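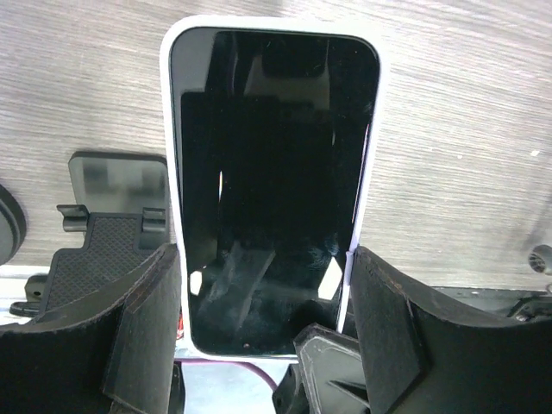
The Bullix is a gripper. A gripper is the part of a robot that does the job your hand does: it takes hold of things, keeps hold of them and lets them go again. It goes on the end of a robot arm and it has 2 fingers, both black, with a pad on the inside where they press against whatever is being held, such as a phone in a white case. Your own hand has more fingers than that, and a thumb. For a lot of jobs, though, a pair is enough. Try picking up a rubber with just your thumb and one finger and you will see that it works well.

What is it for?

The Bullix is sold by a firm called Pramus. It is meant for schools, clubs and small workshops that already have a robot arm and want it to pick up everyday things. A phone is a good test. It is flat, it is smooth, and the glass can crack if it is squeezed in the wrong place.

How does it know how hard to squeeze?

When you pick up an egg, your skin tells your brain how hard you are pressing. The Bullix has no skin. It measures how hard its motor is working instead. If the fingers meet something, the motor has to push harder, and the gripper can tell that it has touched an object. You choose a number from 1 to 30 on the computer before you start. A low number is for soft things like a sponge, and a high number is for heavy things like a full bottle. We used 12 for a phone.

How does it see?

A small camera fits near the fingers and looks the same way they point. This means the robot has a close view of the thing it is reaching for, a bit like having an eye on your wrist. The camera comes in the box. The arm does not.

Can it put a phone in a stand?

This is harder than it sounds. To put a phone in a stand, the robot must pick it up, turn it the right way round, line it up and let go at the right moment. If it lets go too early, the phone drops. Picking a phone up off a table is tricky too – there is not much room to get a finger underneath. The fingers have to come in from the sides, so the robot needs to know which way the phone is lying.

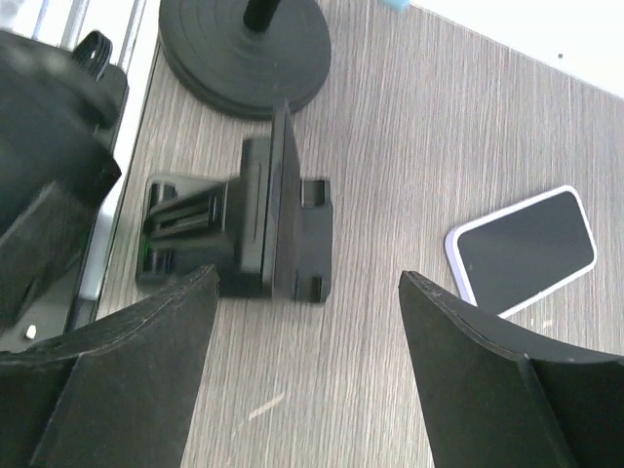

Mtshali wrote in to say that the Bullix at their school club was good with phones from the first day but hopeless with pencils, and that they had to wrap tape round the pencils to make them fatter. Pramus does sell a set of narrow tips for thin objects. They cost extra.

What comes in the box?

You get the gripper, the camera, 1 cable, a spare pair of pads and a booklet with 32 pages. The booklet is written for adults, but the drawings are clear. A grown-up should do the part where the gripper is bolted on to the arm. Keep your own fingers away when it is switched on.

Is it any good?

It is slow, and the pads pick up dust. It is also easy to set up, and changing the squeeze number and trying again is a good way to learn. The price is £1092, so it is something for a school to buy and share. A new version is due in September.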